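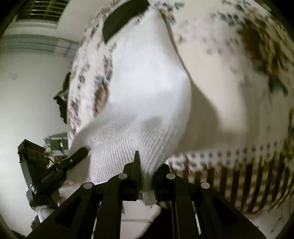
Dallside Community Laundry will begin its revised sorting and folding practice for knitwear this Thursday. The posts that follow set out the practice in full for members and for the public. The principal change concerns thick knits, which are now handled individually at every stage. A soft white knit with a smooth brushed surface and a fine ribbed section, with a fold of the cloth pinched up at the ribbing, belongs to the category we have in mind: heavy in the body, finer in the rib, and easily misshapen if it is dragged from a pile by one corner.

2/ The practice was prepared by Radwa El Khatib, our laundry manager, and reviewed by Damián Arellano, who oversees the donation store at Vodard. It replaces the sheet that has been posted beside the dryers for a number of years. Members who keep a copy of the old sheet at home are asked to discard it.

3/ Sorting. White knits are to be separated from all colored items before washing, including pale gray and cream. Cream is the color most often misplaced. Where there is doubt, the item should be held against a plain white towel under the ceiling light at the sorting table.

4/ Labels. Care labels are to be read before an item enters any machine. Where a label is missing or can no longer be read, the item goes into the cool wash and is dried flat. Staff will not guess at fiber content on a member's behalf.

5/ Labels, continued. Large dark labels and printed bands on white garments require separate attention. Some dyes transfer when a damp garment is folded on itself. A clean cotton cloth should be laid between the label and the knit until both are fully dry.

6/ Washing. Knits are washed inside out, in a mesh bag, on the gentle program at 30 degrees. Please do not fill the bag beyond half. Fabric softener is not supplied for this program and members are asked not to bring their own.

7/ Drying. The flat racks along the rear wall are reserved for knitwear on weekday mornings until noon. Garments are to be laid out to their natural shape, with ribbing eased together by hand and not stretched. Hangers are not to be used for damp knits under any circumstances.

8/ We have received several questions about tumble drying. The laundry's position is unchanged: thick knits may be finished on the no-heat setting for a short time once they are dry to the touch. They may not be placed in the dryers directly from the wash.

9/ Lifting and folding. A knit should be supported from beneath with both hands when it is moved any distance. Taking hold of the ribbing is acceptable for turning an edge or straightening a fold – it is not acceptable for carrying the weight of a wet garment.

10/ The standard fold is as follows. Lay the garment face down. Bring each side to the center line, with sleeves, if any, running straight down the back. Fold up from the bottom in thirds. The ribbed edge should finish inside the stack, and the label, where there is one, should face the front of the shelf.

11/ Very bulky pieces may be folded in half instead of in thirds. They are stored on the lowest shelf, no more than four to a stack. Items that spring open after folding should be left to rest under a light towel and folded again. They should not be secured with rubber bands.

12/ Brushed surfaces. Loose fiber may be removed with the soft brush kept at the sorting table, working in one direction only. Razors and adhesive rollers have both caused damage in the past year and are no longer permitted on brushed knits. The fabric shaver may be borrowed from the front desk.

13/ Donations. The Vodard store will accept clean white knitwear from the start of February. The shelving now installed holds 200 folded garments, and intake will pause when it is full. Mr. Arellano asks that donors fold according to post 10 before arrival, so that the counter can be kept clear.

14/ Items with set stains, moth damage or broken ribbing cannot be placed in the store. They should be taken to the Rowbotham drop-off, where Tuncay Avcı will assess whether they can be repaired or used for mending yarn. Rowbotham does not accept wet items.

15/ Instruction. Fereshteh Babaei will lead a session on knit care at the Dallside site this Thursday at 6 p.m. The session covers hand washing, drying to shape and small repairs to ribbed cuffs and hems. There is no charge. Participants should bring one clean knit and a towel.

16/ Seating is limited to 30. Names will be taken at the front desk or by telephone during opening hours. Members who cannot attend may request the printed notes, which will be held at the desk beginning Friday.

17/ Correction to post 7: the flat racks are reserved until 1 p.m., not noon. The notice posted on the rear wall gives the correct hour.

18/ In reply to several members: yes, the practice applies to blankets and throws as well as to garments. Knit hats and scarves may share a mesh bag, provided that they are of the same color. Socks are exempt.

19/ Comments on the practice may be submitted in writing to Murray Halliday, member services, at the Dallside front desk. Comments received by the end of February will be considered before the sheet is printed in its permanent form.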